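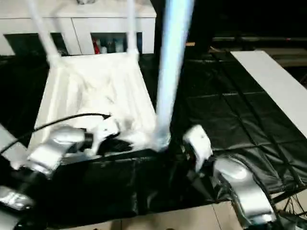 Fig. 5. Chair tilted, legs up, seat sloping down.

Section 5: Turning the chair over

You will need to turn your Stanholm chair over more often than you expect. The feet want checking, the leg bolts want tightening, and sooner or later a child will park something under the seat that has to be dealt with. Please read this section before you start. It is shorter than the section on warranty claims.

Before you begin

Clear a table or other flat surface at a comfortable height. The floor will do if your knees are still on speaking terms with you. Lay down a smooth cover. An old tablecloth is fine, and so is plastic sheeting. A bath towel is not, as the loops catch on the leg bolts and you will spend the evening picking out lint.

Take off anything tied, clipped or stuck to the chair. Cushions count. So does the cat.

Turning

1. Stand behind the backrest with the chair facing away from you. Check that there is an arm's length of clear air on every side, including up. Ceiling lamps are not covered by Lestora.

2. Take hold of the seat by its two side edges, one hand on each. Keep your thumbs on top and your fingers underneath.

3. Lift straight up until all the feet are off the floor. Pause. If the chair feels lopsided now, it will feel a great deal more lopsided in a moment, so move your hands until it balances.

4. Tip the backrest down toward the table. The legs will swing up and away from you. Go slowly. The foot of a leg travels much farther than your hands do, and it arrives at face height with some confidence.

5. Lower the chair until the backrest and the edge of the seat rest on the cover. Do not let go yet. Give it a small push with your hip or elbow. If it rocks, shift it until it stops.

6. Let go, one hand at a time.

Note: Two people can turn a chair together, provided they agree on a direction first. Our tester Sumathi Subramaniam recommends saying the direction out loud. Her partner in the exercise, Tharun Pisharody, now recommends this too.

CAUTION: Never hold the chair by a single leg. The legs are made to be pushed on from above, and they take a sideways pull personally.

CAUTION: Keep fingers out of the gap between the leg and the seat. It is exactly one finger wide.

While it is upside down

Check the feet. Each foot should sit flat on the end of its leg. Wipe off grit with a damp cloth. If a foot is cracked or has gone missing, order set 869, which contains a full set of feet plus one for the drawer where you keep such things.

Check the leg bolts. Turn each one clockwise with the key from the bag marked Plikport until it stops, then go no further. "Stops" means the first time it stops. If you have thrown out the bag, any hex key of the same size will fit, and you almost certainly own several.

Check the underside of the seat. Fine scuffs are normal. A crack of any length is not, and a cracked chair should be taken out of use. Turning it to face the wall does not count as taking it out of use.

Cleaning the underside

Use warm water and a drop of dish soap. Skip scouring powder, solvents, and whatever is in the unlabeled spray bottle. Dry with a soft cloth before turning the chair back, or the drips will find your socks.

Turning it back

Repeat steps 2 to 6 in the opposite order, ending with the feet on the floor. Sit down carefully the first time. If the chair wobbles, try it on another patch of floor before you touch the bolts. In most of the letters we get about wobbling, the floor did it.

How often

At home, do this every June, or whenever you next remember. In canteens, waiting rooms and other places where people lean back on two legs, do it after every 1000 hours of use or whenever a chair begins to creak, whichever you notice first.

Spare parts and complaints

Write to Sowmya Chowdary at the Naidu service desk and give the number molded or printed on the underside of your seat. Copy it down while the chair is still upside down. Most people remember this step just after turning it back.

Section revised September 2020 by Gudrun Halvorsen. Continue to Section 6, Stacking.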